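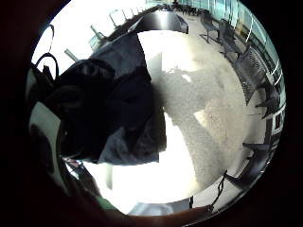
A laundry robotics company in Hilcombe has started teaching its machines to fold clothes by recording people doing the job themselves, and most of the recording is being done away from the workshop.

Orumero, which makes a two-armed folding machine for hotels and care homes, said on Friday that it had collected 2,987 recordings of people handling shirts, jackets, towels and bags. Twenty-one local people have taken part so far. They wear gloves fitted with sensors, sit or stand at whatever table they are given, and fold things the way they would at home.

The recordings are used to train the software that drives the robot's arms. Until this spring the company did that work mainly by remote control, with an operator in one room moving a pair of handles and the robot copying the movements in the next. It still uses remote control for some tasks, but says the gloves are quicker and cheaper, and that people tire less.

"With the handles, a good operator could give us a folded shirt in two or three minutes," said Seul-gi Song, who runs the recording work at Orumero. "The same person with the gloves on does it in the time it takes to fold a shirt. You get the small things as well, like how they shake out a sleeve before they lay it down."

The gloves come from Itgate, a supplier that also makes the small control box the wires run back to. A block with printed black-and-white patterns sits on the back of each hand. Cameras nearby pick up the patterns, and the software works out from them where each hand is and which way it is turned. A wide-angle camera carried close to the hand records what is being picked up.

The company has 282 items of clothing and cloth in its collection, bought second-hand or given by staff. Dark clothes make up a large share of them. Ms Song said these were the hardest for the robot, which has trouble telling a crease from an edge when the cloth is black and the light comes from one side.

"White towels it learnt very quickly," she said. "A black shirt on a sunny day is still difficult. The shadows move, the folds disappear, and the arm goes for a bit of cloth that is really two layers. So we keep recording black shirts on sunny days."

That is one reason the sessions have moved out of the workshop. Earlier recordings were all made at the same bench under the same strip lights, and the machine did well there and badly everywhere else. When a unit was put on trial in a hotel laundry room with a window, its success rate with shirts fell by more than half. The company has since been recording in meeting rooms, a canteen, a church hall and on terraces, at different times of day. 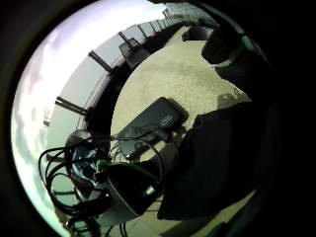 Does the robot need to be present while someone is being recorded?

Only the gloves, the cameras and the control box are needed. The robot learns from the recordings afterwards, back at the workshop, and the people who made them may never see it.

Ms Song said this had changed who could help. With remote control, a new operator needed several days of practice before the recordings were any use, and had to come to the workshop to do it. A person wearing the gloves needs a short introduction and a few practice folds. They are asked to keep their hands in view, not to rush, and to carry on if something goes wrong.

The last instruction matters more than it sounds. In the first weeks people would stop and apologise when a sleeve slipped or a collar turned under, and the recording would be thrown away. Those recordings are now kept. A robot that has only been shown tidy folds has no idea what to do when the cloth ends up in the wrong place, and the company found that its machine would freeze, or finish a fold that had already come undone.

Sessions last two hours with a break in the middle. Each item is picked up in a heap, spread, folded and put to one side, then shaken out for the next turn. Wearers are not told which way to fold. Some lay a shirt face down and bring the sleeves in, others fold it in half along its length first, and a few use a method with a pinch at the shoulder that the engineers had not come across before.

The variety was a problem to begin with. Trained on everything at once, the robot would begin one person's fold and drift into another's, leaving a sleeve sticking out. Recordings are now sorted by method before they are used, a job done by hand by two members of staff. It is the slowest part of the work.

Remote control is kept for anything that depends on the feel of the machine itself. The robot's grippers have two flat fingers, and some things a hand can do easily, such as rolling a cuff between finger and thumb, are beyond them. For those tasks an operator drives the arms directly and finds a way that suits the grippers. The company also uses remote control to put right mistakes during trials. If the robot gets stuck, an operator takes over, finishes the fold, and the correction is added to the training set.

"You need both," Ms Song said. "The gloves tell it what people do. The handles tell it what it can do. If we only had the gloves it would try things its hands are not made for."

There have been practical difficulties. The tracking drops out if the patterned blocks are hidden, so wearers have to be reminded not to cross their wrists. Bright sun can wash out the pattern on one side, and sessions have been stopped at midday and started again later. The cables are a nuisance as well. They run from the gloves to the control box and can catch on the furniture, and Itgate is working on a version with a battery on each wrist.

Battery life has not been an issue so far. Wind has. A gust under a thin shirt makes a recording that is hard to use, as the cloth moves without anybody touching it, and lighter items are now left for indoor sessions.

The recordings do not include sound, and wearers' faces are blurred where they come into view. People taking part are paid by the session and can ask for their recordings to be taken out at any time before they are used for training. One has done so.

Trials of the folding machine are taking place at Kuusisto, a care home on the edge of Hilcombe with its own laundry. The unit there works in the mornings on towels and pillowcases, and staff fold the residents' own clothes by hand as before. Shirts were tried for a week in June and withdrawn after the machine put a number of them in the pile inside out.

Orumero plans to put shirts back into the trial in August, using software trained on the new recordings. Staff at the home will be able to press a button to mark a bad fold, and will be shown how to take over the arms with a small hand controller when one goes wrong. The company expects that this will be harder to teach than the gloves, and has set aside a day for each person on the laundry rota.

Jackets will take longer. The robot can lift one and lay it down, but zips, hoods and linings confuse it, and a jacket with something left in the pocket has twice pulled itself off the bench. Bags with loose straps are also being recorded, although there are no plans yet to have the machine handle them in a working laundry. 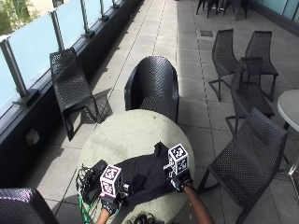
Sensor gloves in use with a black garment at a terrace table, the cables running down over the table's edge.

More people are wanted for sessions in the coming weeks. No experience is needed, and the company is particularly keen to hear from left-handed people, who are badly under-represented in the recordings made so far. Morning, afternoon and early evening sessions are available, both indoors and outdoors, and the gloves come in two sizes.

Anyone interested can ask for Ms Song at the Orumero office in Hilcombe during working hours. Those taking part outdoors are advised to bring a hat.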